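Repainting kitchen cabinets or replacing only the doors?
Kitchens and Baths > Cabinets

plumtree_lane
Posted August 31, 2026

Hello to all. English is my third language, so please be patient with me.

We bought an apartment in Forsyth and the kitchen is 14 years old. The cabinet boxes are strong and dry, but the doors have yellow foil that is peeling near the oven. I have two offers. A painter wants $1,402 to sand, prime and spray everything. The second offer is from Jutport, who would make new doors and keep the boxes. It is more expensive, and I would also have to wait until they have a free place in their calendar.

My husband says paint is paint and we should take the cheap one. I am not so sure. Has anyone painted over foil and lived with it for some years?

hexnut
Do not paint over peeling foil. The paint holds to the foil, but the foil does not hold to the door. You will be peeling both.

orla_k_77
I disagree with hexnut. We painted foil doors five years ago and they are fine. You must remove the foil completely with a heat gun first, then fill, then prime. It is a lot of work, but it is possible. Ask your painter if the price includes removing the foil.

hexnut
If the price includes removing foil from a whole kitchen, I would like the phone number of this painter.

plumtree_lane
I asked him by message. He says he will "sand where needed." I do not know what this means.

orla_k_77
It means he will not remove it. In this case I agree with hexnut, get the doors.

saltbox9
May I ask which style you want for the new doors? It changes the price more than the color does. Flat doors were $300 less than the ones with a frame when I ordered in July, and mine is a small kitchen.

plumtree_lane
I like the ribbed ones, but everybody tells me they collect grease. Jutport has them in their catalog under the name Plullau.

hexnut
Everybody is right. Grease, flour, cat hair. You will clean them with a toothbrush.

marrow_and_pea
I must defend the ribs a little. We have them and I clean them with a soft dish brush and warm water with a drop of soap, always from top to bottom. It takes me five minutes for one door. Next to the stove I would choose flat doors, there hexnut has a point. Away from the stove they are no trouble.

What I would check more carefully is the color together with the countertop. We wanted both in beige, and the first sample looked pink in the evening. Order a sample piece, put it vertical, as a door stands, and look at it in the morning and again with the lamps on.

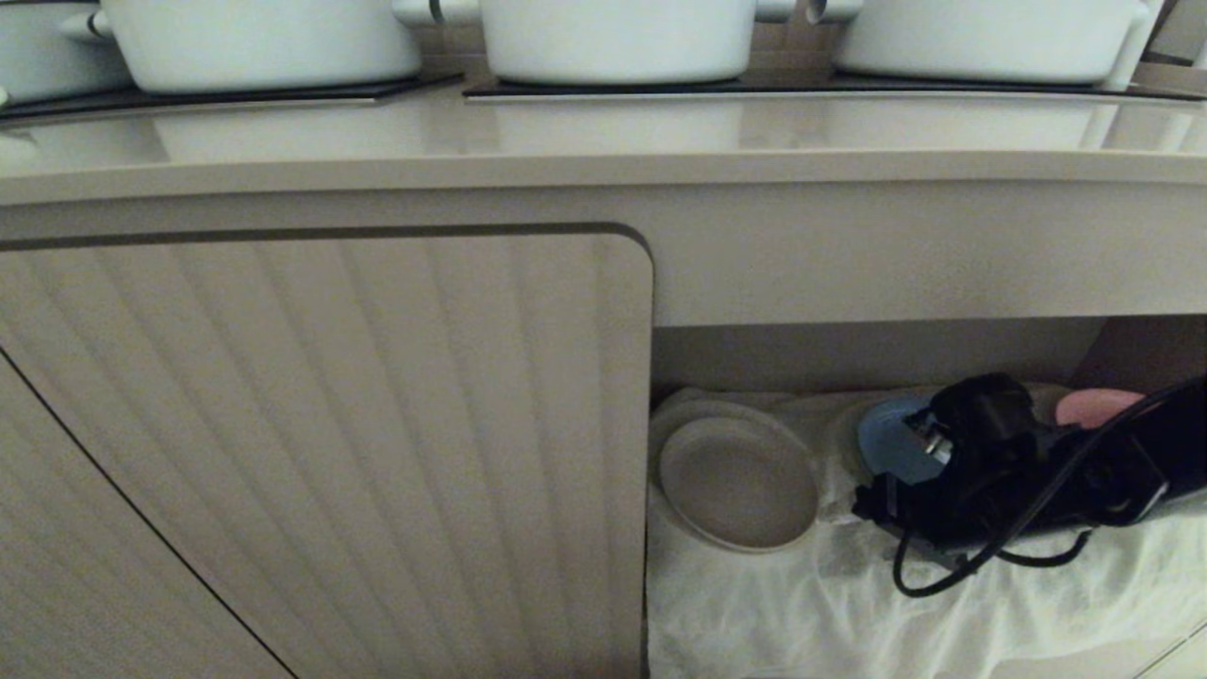
Also ask how they finish the corners and the gaps around the doors. Our first carpenter did not draw this on paper and we had a long discussion with him later. The second one, from Liltska, made a drawing for each door and I signed it. I recommend that you do the same, even if the company is friendly.

saltbox9
Very nice, the same beige from top to bottom is calm for the eyes. Does the countertop show water spots?

marrow_and_pea
Yes, when the light is low. I wipe it with a dry cloth after dinner and then it is good until the next day.

hexnut
So a brush for the doors and a cloth for the top. I will stay with my flat white ones.

plumtree_lane
Thank you, this helped me more than the showroom. I will ask Jutport for one ribbed sample and one flat sample, and for the drawing. My husband has read the thread and he still says paint is paint, but now he says it more quietly.

orla_k_77
Please write again when you have the samples. And ask if the hinges are in the price, in our case they were not.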